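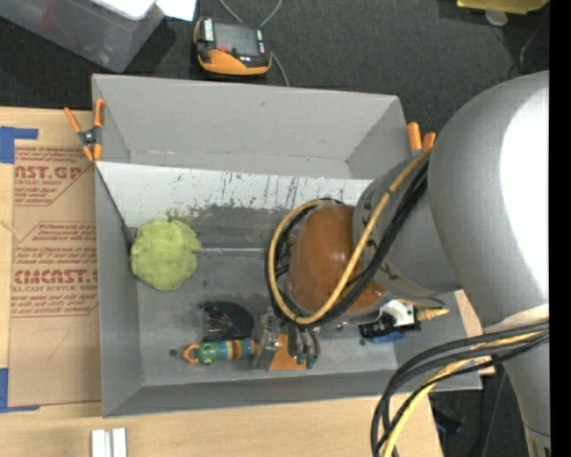

A light-green ball in a grey metal bin, with the robot arm above it.

The Tenancy at Stillow Lock

To the Estates Board of the Junside Navigation

May 7, 2003

The Board has asked this office for a statement on the cottage at Stillow Lock before it decides whether the property should be sold. The statement follows. It has been drawn from the rent books, the inspection sheets and the correspondence file, and where these disagree the rent books have been preferred.

The cottage was let on a yearly tenancy in the month of December, at the rate then usual for lock cottages without mains water. The lease carries a signature that no one in this office has been able to read. It was witnessed by a former clerk, now deceased, who was in all other matters a careful man. Sixteen years of rent have been received since. No payment has been late.

Payment is made in notes and coin, in an envelope placed in the box at the lock gate. The envelopes are of the brown kind sold in the village. Until the box was replaced the envelope was often damp, and the notes had to be dried on the radiator before banking. A receipt is left in the same box and is always taken.

Inspections were carried out every second year, as the lease allows. Ten days' notice was given on each occasion. On each occasion the inspecting officer found the door on the latch, the kitchen swept, a fire laid but not lit, and the tenant out. A pot of tea had been left under a cloth with a cup beside it. The first officer recorded that he did not drink the tea. His successor recorded that he did, and that it was hot.

The condition of the property is good. The sheets note new putty in the scullery window, a repair to the third stair, and a pear tree against the south wall which does not appear on the schedule of fixtures. The Board's predecessors considered whether the tree had been planted without consent. A letter was sent. The reply, in pencil, stated that the tenant was sorry for the trouble and that the Navigation was welcome to the pears. A box of them was left at the lock gate that autumn and in every autumn afterwards. They have been shared among the staff, a practice which this office now understands ought to have been entered in the register of gifts.

Two complaints are held on the file. The first was made by the firm of Cinulix, which kept a store on the opposite bank and objected to a lamp burning in the upper window all night. The tenant was asked to draw the curtain. The reply explained that the lamp was for the boats. The firm was told that no boats had passed Stillow after dark since the upper reach was closed, and that the point would be put to the tenant. It was put. The tenant answered that this was understood, and drew the curtain on the side facing Cinulix only.

The second complaint was withdrawn. It came from the master of the coal barge Cieślak, who had been sent down the closed reach in error on a night of heavy fog and wished it known that the lock had been worked against him without warning. He wrote again within the week. The gates, he said, had in fact been opened for him, and he had been through and moored safely before he thought to wonder who was on the beam. He had called out his thanks and been wished a good night. He asked that his first letter be destroyed. It has been kept, in accordance with the rules on correspondence, but his second is pinned in front of it.

The Navigation has not employed a keeper at Stillow since the closure. No wages have been paid there, and none have been asked for. The winding gear was examined last month and found to be greased.

The Board asked in particular whether the tenant had been told of the proposed sale. A letter was placed in the box. The reply was received with the quarter's rent and is given here in full, as the file copy is faint.

"Thank you for letting me know. I have no wish to stand in the way. I should only like to be told who will see to the lamp."

This office has been unable to draft an answer. The standard letter for outgoing tenants covers keys, meters and the return of the deposit, and there is no paragraph that could be adapted. Three clerks have attempted it. The most recent draft was returned by its author with a note asking that the work be given to someone else.

Under the lease the Board may give notice at midsummer. Should it wish to do so, the notice must be placed in the box by hand. Should it wish the tenancy to continue, no action is needed, and the receipt for the present quarter will be left in the usual way.

A valuation of the cottage is attached. It does not include the tree.

The Estates Office, Junside Navigation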